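Robot Handling Lab, Unit 6: Comparing End Effectors on a Fixed Task
Instructor: Carola Hollmann
Teaching assistant: Teemu Vuorinen
Revised Jan 2, 2025

Read this before your lab slot. Bring a printed copy of the score sheet. Units 4 and 5 covered joint limits and the stop button, and we will not go over them again.

6.1 What we are comparing

Each group tests two grippers on the same arm with the same controller settings. The first is the Plurel two-finger gripper you used in Unit 5. The second is the Ostrowski three-finger gripper. The task is pick and place: take an object from a surface at waist height, lift it, move it to a second surface, and set it down.

The question is narrow. We want to know which gripper completes more trials on a given object when everything else stays fixed. We are not asking which one is better in general. Groups that write "the three-finger gripper is better" in their reports will get the page back.

6.2 What stays fixed

Arm speed, approach height, lighting, and camera position. If you change any of these partway through, throw out the trials you have and start again. Grip force is set once per object and written on the score sheet. It may differ between the two grippers, but it may not change between trials with the same gripper.

Check the cables before each block. A cable that pulls tight at the far end of the reach changes how the wrist moves, and you will see this in your numbers as a gripper problem when it is a routing problem. Leave enough slack for the full reach and clip the bundle to the arm so that it can't slide.

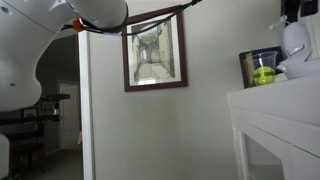 Run the full path once at slow speed with nothing in the gripper. Watch the cables and the wrist. The person at the controller keeps a hand near the stop button and does nothing else during this run.

6.3 Trials

Do 20 trials per object per gripper. Put the object back on its mark after every trial. A trial counts as a success if the object is lifted, carried, and released without falling or tipping over. A slip that the gripper recovers from is still a success, but mark it with an S.

Do not repeat a failed trial because it "looked unlucky." Last March one group did this 18 times and had to redo the whole unit.

6.4 Round objects

Round objects give the most trouble with two fingers. The contact area is small, and if the fingers close off center the object rolls before it is held. Three fingers tend to center the object as they close, but they need more room around it. Near a wall or a shelf edge the third finger may have nowhere to go. Plan the approach angle first and write it down.

Soft objects hide force errors. A ball that squeezes a little will stay in the grip at almost any setting. Include at least one hard object of similar size.

6.5 Camera notes

Use the Natside viewer for all recordings. Check that the fingertips stay visible at the moment of contact. If the wrist blocks the view, move the camera and restart the block. Glass doors and clear plastic can upset the depth reading, so look at the depth view as well as the color view.

6.6 Report

Two pages, due one week after your slot. Include the score sheet, the grip force for each object, and one paragraph on failures. Describe what the fingers were doing when the object was lost. "It dropped it" is not enough.

Questions about the controller go to Teemu. For a change of lab slot, write to Carola.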